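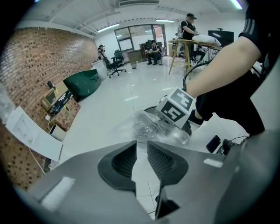

Plelcombe, 2/4/19

Red brick is having a lovely moment in Plelcombe, and I am so glad! The shared workroom at Stikcombe has a whole wall of it, laid in an openwork pattern, and set against glossy white floor tiles it makes the place feel warm before you've even picked a seat.

And the seats are a treat. There's a dark green bean bag right by the brick, and a tall wooden table if you'd like to stand and spread out (my choice, every time). The room opened in June with 3 desks and a kettle, and it has been filling up happily ever since.

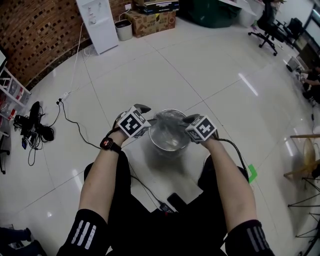

Living with a shiny floor

White tile bounces light everywhere - wonderful on a gray afternoon - but it does show every cord. Skumon, the shop on Bautista Street, sells fabric cable sleeves for 10 dollars, and I'd buy a couple before anything else. A water dispenser against the brick, with a small trash bin beside it, is another idea I'm taking straight home with me.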